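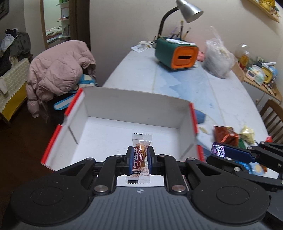 Individually wrapped snack and open cardboard box.

Plokham Snack Labels

A table of text copied from the labels of packaged snacks, typed in by hand and checked once against the package. It was put together for people who write software that reads ingredient lists, and for anyone who wants to compare serving sizes between small brands.

Contents

There are 2000 rows in labels.csv, one row per product. The products come from 54 brands, Grestex and Espinoza among them. A second file, brands.csv, has the brand name, the country given on the label and a short note where a brand has changed its name.

Columns

labels.csv has 12 columns. The ones most people need are product_id, brand, net_weight_g, serving_g, ingredients and allergens. Ingredients are kept in label order, separated by semicolons. Spelling mistakes on the label are left as printed.

Weights in ounces were converted to grams and rounded to one decimal place. The original value is in net_weight_raw.

Known problems

Multipacks are messy. Some list the weight of the whole box and some the weight of one piece – check the unit_type column before adding anything up.

Stidov rows have no allergen text in version 1. This was fixed in version 2, released in October. An empty allergens field means the label had no statement. It does not mean the product is free of allergens, so do not use this data to make food choices.

Loading

Files are UTF-8 with a header row. Read product_id as text or the leading zeros will be lost.

License

CC BY 4.0. Brand names belong to their owners.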